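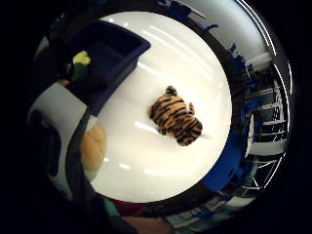 4. Recording a session

Read section 3 first if the glove hasn't been calibrated on this laptop. The steps below take a set from nothing to an uploaded batch. Written for the plush pick-and-place set but the order is the same for the others.

4.1 Before you start

1. Log in to Zisus and open the job sheet for the set. Note the set number. You'll need it twice.

2. Wipe the table. Dry cloth, no spray -- spray leaves a film and the marker tracking gets worse for the next half hour.

3. Bin goes on the table within arm's reach, open side up. Rough position is fine. The method needs the bin to move a bit between sets, so don't tape it down and don't mark the table.

4. Pick the plush from the job sheet. Tiger, cookie, green disc etc. Anything not on the sheet stays off the table.

5. Cable. Run it from the wrist back towards your body, with slack. Move your arm through its full reach once before you record. If the cable pulls tight, redo it now.

CAUTION: never unplug the glove while the recorder is running. The file doesn't close and Nizar has to rebuild it by hand.

4.2 Glove on

6. Hand in, fingers first, then the wrist strap. Snug. If the finger linkages sit sideways over the knuckles take it off and start again, don't push them straight.

7. Check the marker cube on the back of the hand. It must not wobble. A loose cube means wrist positions that drift, and the whole set gets thrown out in April's clean-up like the last lot did.

8. Flat hand, then fist, then flat hand. Watch the finger bars in Zisus. All of them should move. One stuck bar = go back to section 3.4.

Note: left-handed operators use the same glove for now, on the right hand. Slower. That's fine, put "LH" in the notes box.

4.3 Recording

9. Press Record. Wait for the tone. Hand still until you hear it.

10. Reach, close on the plush, lift, carry to the bin, let go. One movement if you can. Normal speed -- the training code doesn't like slow motion and neither will your shoulder.

11. Fingers come down over the top of the toy, not in from the side. Side grips are a separate set (see 6.2).

12. Keep the cube facing up or towards the fixed camera. If your wrist rolls right over, the tracker loses it and fills the gap with a guess. Gaps longer than 400 milliseconds get the episode dropped automaticaly.

13. Dropped the toy? Carry on. Pick it up again and finish the movement. We want the recoveries. Stuart's comparison in the Skemmont report had the policy trained with recoveries doing better on soft objects than the one trained on clean grasps only, so do not delete these.

14. Move the toy to a new spot for the next episode. Turn it as well. Some near the bin, some at full reach.
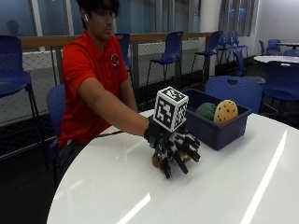
4.4 Hand-held gripper sets

Same table, same bin, same plush. Glove off. These get paired with the glove sets, and the pairing is what the study is testing -- does a policy trained on both transfer better than one trained on either alone.

15. Switch the profile in Zisus from GLOVE to HANDHELD. Easy to forget. Wrong profile and the files go in the wrong folder, Hussam will be in touch.

16. Hold the tool over the table and check the preview. The view is very curved, you get used to it. What matters is that the toy and the bin are both in it at the start of the episode.

17. Keep your free hand and fingers clear of the lens. A little at the rim is ok. Across the middle is not.

18. Record as in steps 9 to 14. Ignore step 12, there's no cube.

Note: bright streaks off the table top are acceptable. If the glare sits right on the toy, move the toy.

4.5 Finishing

19. Stop, wait for "Closed", then unplug. In that order.

20. Zisus shows the episode count and the free space. Under 14 GB free, upload before doing anything else.

21. Type the set number in again, add notes, press Send. Leave the laptop lid open till it's done.

22. Toys back in the Tannous box, glove on its stand, cable coiled loosly.

4.6 If something goes wrong

No tone after Record -- sound is muted, or the recorder hasn't found the camera. Check the first, then restart Zisus.

Error 562 -- clocks out of step between glove and camera. Restart both. Anything recorded since the last good episode is no use, mark it Bad.

Finger bars jumping about -- wrist connector. Push it in till it clicks.

Anything else, write down what it said and message Nisreen Hattar. Don't reinstall.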